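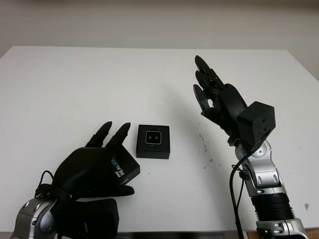 The Box from Gulemar

I moved into the flat above the old Trumden bakery with one suitcase, a kettle and a table. The table was already there, to be fair. It was big and white and nobody had managed to get it down the stairs, so it came with the lease, and for my first 35 days I ate, slept badly and answered letters at it (yes, slept, with my cheek flat on the surface).

Then a box came. Small, black, light enough to carry up on one hand. My aunt had sent it from Gulemar, 900 miles off, and she'd done what she always does, which is grab whatever empty box was in the closet and put something else entirely inside. This one had REALSENSE printed up the side in white, with a bit of blue. My aunt wouldn't know a camera box from a shoebox. She likes a box that shuts properly, that's all.

I didn't open it. I know! But my aunt and I hadn't spoken since the business over the house on Adugna Street, and I had a feeling that whatever was in there was going to be an apology or a bill. So I put it on the table, and then I moved it to the other end of the table, and then I picked it up and tilted it and listened. Something shifted. Something small.

I ate my soup looking at it. I ate my toast looking at it too.

2. What It Weighed

By October I was talking to the thing. I'd come home from the Trarnier ferry office, where I sold tickets and got yelled at about the weather, and I'd say good evening to it and hang up my coat. Some nights I picked it up and turned it so the letters ran down, then so they ran up. With the lettering sideways you have to tip your head to read it, and I must have tipped my head at that box forty times, as if it might say something new.

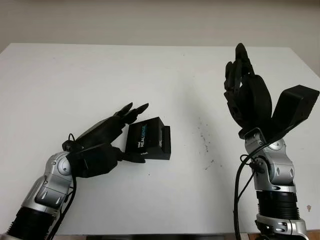

3. Opening It

What did it in the end was the kettle. It died on a wet morning, with a pop, and I was so mad at the kettle that I marched over and tore into the box instead.

Inside was a key, wrapped in a page from a seed catalog. I knew it right away, the brass one with the bent tooth, for the back door on Adugna Street. And on the catalog page, in pencil, next to the runner beans: "It sticks. Lift and push."

I sat down at the table and read that over a few times. Then I went downstairs, bought two rolls, asked the woman at the counter what time the Gulemar bus left, and went back up to find my suitcase.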